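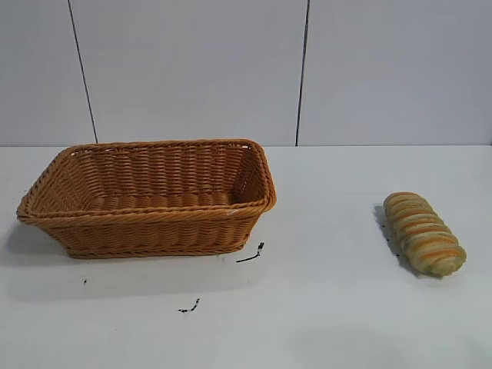
About Gesov

Gesov is a small robotics workshop on the Hosham estate. We teach robot arms to pick things up and put them down again, mostly for bakeries, canteens and packing rooms. We started with 2 benches in a former print shop and now have the whole ground floor.

Our open day is held every May, from 10 am until 4 pm. The main demonstration is called Drekero, after the software that runs it. An arm picks up bakery items and places them in a basket, and visitors can choose what it goes for next. Awkward shapes are the most popular – twists, and anything with ridges. At the last open day the arm made 1,851 picks, and the tally is on the board by the front door.

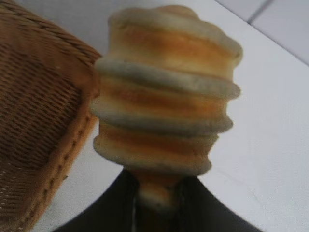
Page last changed: June

School groups are welcome at other times of the year. We take up to 30 pupils at once and split them between the demonstration bench and the Rashidi room, where they can write a short set of moves and try it out. A visit lasts a morning. Please bring packed lunches, as there is no café on the estate.

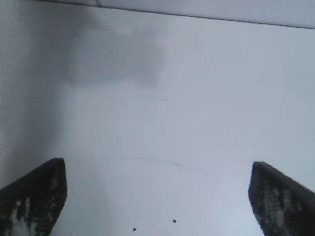
Pupils also learn how the fingers open and close, how wide they need to be before the arm comes down, and what the wrist camera is for. Staff stay at the bench throughout and the stop button is within reach of everyone taking part.

Entry to the open day is free. Parking is behind the building – use the Hosham Lane entrance, as the front gate is kept for deliveries. To book a school visit, fill in the form on the Visits page.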